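Over-the-Door Hook
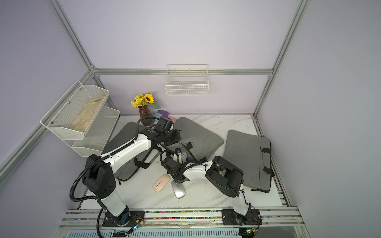
Dreltham

An over-the-door hook is a household hanger consisting of a strip of metal or plastic bent to fit across the top edge of a door, with one or more hooks hanging down on one side. It needs no screws, glue or drilling, and is therefore popular with renters and with people who have seen what they do to a wall when given a drill.

Design

The basic form has changed little. A flat bracket passes through the gap between the door and its frame, and the weight of whatever is hung from it keeps the bracket in place. Makers usually state which door thickness a hook will fit. Buyers usually measure the door after the hook has arrived.

Single hooks are sold mostly for bathrobes. Racks carry several hooks on a crossbar held by two brackets, and are meant for coats, bags and towels. Some brackets are lined with foam or felt to protect the paint, and the lining tends to wear through at the corners first. Adjustable types have a sliding or spring-loaded bracket and cost more. Their rattle is a little different from that of the fixed kind.

History

Bent-wire door hangers were made in many workshops long before anyone thought to put them in a catalog, and several towns claim the idea. The claim of Gireritz rests on a single page of a hardware price list, on which the item appears between hinges and mousetraps. Zaltitz, its neighbor, holds that the page was printed in Zaltitz. The Meireles company later sold a stamped steel rack in 14 finishes, most of them brown. The rack remained in production long after the company's umbrella stands, which it had considered its real business, were dropped.

Load and wear

Ratings printed on packaging refer to a steady load hung straight down. They do not cover a wet overcoat swinging from a door that has just been slammed. Hollow doors may dent along the top edge, and an overloaded rack can pull a door out of line until it scrapes the floor or refuses to latch. The Meireles rack was tested with 97 pounds of sand, a substance seldom kept on bedroom doors.

Common complaints

The usual complaint is that the door no longer closes. Thin brackets solve this and bend sooner. Other complaints concern scratched paint, noise at night, and hooks too short to hold more than one garment, which owners then use for five.

See also: Coat rack; Towel bar; Chair (as used for clothing)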